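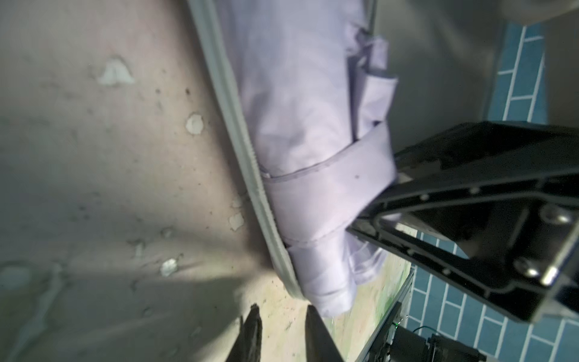

Does a shirt need to go in thirds or in half if the drawer is shallow, and does the cuff go inside or outside the fold? The question came in under the November page on towels, unsigned, and the short reply there (thirds, cuff inside) left out most of the method. The full procedure follows.

Folding Long-Sleeved Shirts for a Shallow Drawer
Posted Jan 26, 2018
Filed under: Clothing, Folding

Scope

The method applies to long-sleeved shirts in light or medium-weight cotton, with or without a collar. It does not work well on heavy flannel, which springs open, or on slippery fabrics, which slide out of the fold when the drawer is pulled. Those are better on hangers.

What you need

A flat surface wider than the shirt body. A bed, a padded bench or an ironing table will do. Padding holds the cloth in place, but a soft mattress lets the shirt sag and the fold lines wander.
A folding board, optional. The Travitard board used for testing this page is 2 inches narrower than the drawer it was bought for. Any stiff card cut to the same margin gives the same result.
A lint brush.
A damp white cloth for specks.

Before folding

Check that the shirt is fully dry at the seams. Cuffs and hems are several layers thick and dry last. Press the cuff between thumb and finger; if it feels cooler than the sleeve, hang the shirt for another hour.

Look over the bands. Lint and small specks show most on pale colors, lavender and light gray in particular, and tend to sit along stitched edges. Brush first. If a speck stays, dab it with the damp cloth and let the spot dry. Do not rub across a seam line, as this pushes the dirt into the stitching.

Fasten the top button, one button near the middle, and both cuffs. The remaining buttons can stay open.

Folding

1. Lay the shirt face down, collar away from you. Smooth from the center out to the side seams. Creases left at this stage will be pressed in by the weight of the stack.

2. Set the board, if used, against the base of the collar and centered on the back.

3. Fold the right side over by one third. The new edge should run parallel to the side seam, not toward the hem at an angle.

4. Turn the sleeve back on itself at the shoulder so that it lies straight down the folded panel. The cuff will usually extend past the hem. Fold the cuff up until it clears the hem by the width of a hand.

5. Repeat on the left. The sleeves may overlap slightly. If the overlap is wide, the first fold was too deep; open it and start again from step 3.

6. Slide the board out.

7. Fold the hem up to the middle of the body, then fold again to just under the collar. For a drawer less than 3 inches deep, stop after the first fold and lay the shirt flat — the second fold doubles the thickness at the cuffs.

8. Turn the shirt over. Tuck in any flap of cloth that shows at the side.

Common faults

Bunching at the lower end. The tail of a curved hem has more cloth than the fold can take. Fold the tail under separately, making a straight edge, before starting step 7.

A ridge across the chest. The cuffs are lying on top of each other. Stagger them, one a little higher than the other.

Folded shirt leans to one side. The thirds are unequal. This is common when working without a board and does no harm in a drawer, but it will tip a stack on an open shelf.

Collar flattened. Place every second shirt with its collar toward the back of the drawer.

Packing the same shirts in a bag

The fold works unchanged in a suitcase or soft bag. Keep shirts away from zippers and ribbed piping, which leave a line in cotton under pressure. A T-shirt laid along the side of the bag is enough of a buffer. Shake the bag out beforehand, paying attention to the corners, where grit collects. If the lining has worn or started to peel, put the shirts in a cotton sack first.

The Clotine sack in the larger size takes a small stack of shirts folded to step 7. The Luo sack is the same width but shorter, and needs the flat version turned once more at the collar end.

Drawer liners

Plain paper is sufficient. Scented liners can mark pale fabric if the shirts are left for a season. The Vinita liner, item 1776, is unscented and can be trimmed with scissors; cut it 53 cm long for the standard drawer and leave the front edge loose for cleaning.

Related pages: Folding Towels; Hanging Flannel; Getting Creases Out Without an Iron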